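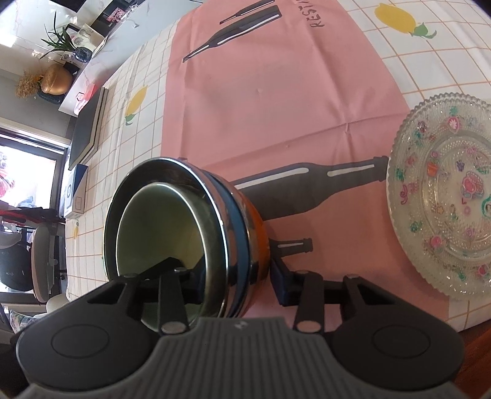 Skillow Community Kitchen: progress report to the Posholm Fund
8 September 2019

We have spent 3,025 pounds of the grant so far, mostly on rent and food. The cookery evenings have run since February and 46 people have signed up. I would be careful with that figure. Signing up takes a minute, and fewer than half came back after the first evening.

The feedback forms are glowing, but they were filled in at the table with the tutor standing by. I don't think they tell us much about what people cook at home. Amerley Quartey rang three of the early leavers. Two said the bus from Wornitz stops too early, and the third found the recipes dull.

The claim in our bid that households would cut their food bills can't be backed up yet. We never asked what they were spending beforehand.

Ó Conaill have offered to deliver vegetables at cost. Their first quote was dearer than the market, so I have asked for another before we agree to anything. The second payment should wait until we have it.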